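Binimard 作業テーブル ライトブルー天板

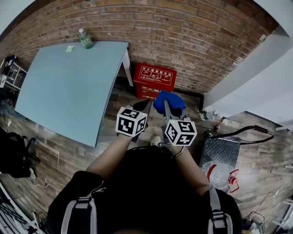
Binimardは、梱包、検品、布ものの仕分けなど、立ったままの作業と座っての作業の両方に使える作業テーブルです。天板は長方形、脚は白の塗装仕上げで、倉庫の一角や店舗のバックヤード、教室などに置かれています。天板色は定番のライトブルーのほか、ホワイトとグレージュがあります。

木目調の床材やレンガの壁のある部屋では、ライトブルーがいちばん選ばれています。白い伝票や透明の袋を置いたときに見分けやすい色です。濃い色の布を扱う場合も同じ天板で問題ありません。白い布が中心であればグレージュをおすすめします。

仕様
品番:1141
天板:メラミン化粧板、四隅は角丸加工
脚:スチール、粉体塗装(白)
天板高さ:7段階で調節可
耐荷重:61kg(等分布)
組立:お客様組立(六角レンチ付属)

高さの調節
脚の内側にあるボルトをゆるめ、目盛りを合わせて締め直します。四本とも同じ目盛りにしてください。調節は天板の上のものをすべて下ろしてから、二人で行ってください。床にわずかな傾きがある場合は、脚先のアジャスターで調整できます。

設置について
・壁につけて置く場合は、巾木の厚みの分だけ天板と壁の間にすき間ができます。
・消火器や消火器箱の前をふさがないように置いてください。
・台はかりを併用する場合は、はかりを床に置き、テーブルの脚から離してください。脚が計量台に触れていると正しく量れません。
・クッションフロアの上では、脚先に別売のフェルトを貼らないでください。すべりやすくなります。

お手入れ
ふだんは乾いた布で拭いてください。テープや付せんの糊が残ったときは、薄めた中性洗剤を含ませた布で拭き、そのあと水拭きします。シンナー、研磨剤入りの洗剤は使えません。飲み物のボトルを長く置いたあとの輪じみも水拭きで落ちますが、色の濃い飲料は早めに拭き取ってください。

別売品
Vulent 棚板:脚の間に取り付ける下段の棚です。袋や緩衝材の置き場所になります。
Kauppinen コードクリップ:天板の裏に貼り、電源コードをまとめます。4個入り。
Brorklow キャスターセット:ストッパー付き。取り付けるとアジャスターは使えなくなります。

配送
玄関または荷受場でのお渡しです。搬入経路の幅を事前にご確認ください。組立設置をご希望の場合は、注文画面で「設置あり」をお選びください。お届けまで約7日、設置ありの場合はさらに日数をいただきます。

返品
組立前のものに限り承ります。天板に傷があった場合は、梱包材を捨てずにご連絡ください。天板のみの交換もできます。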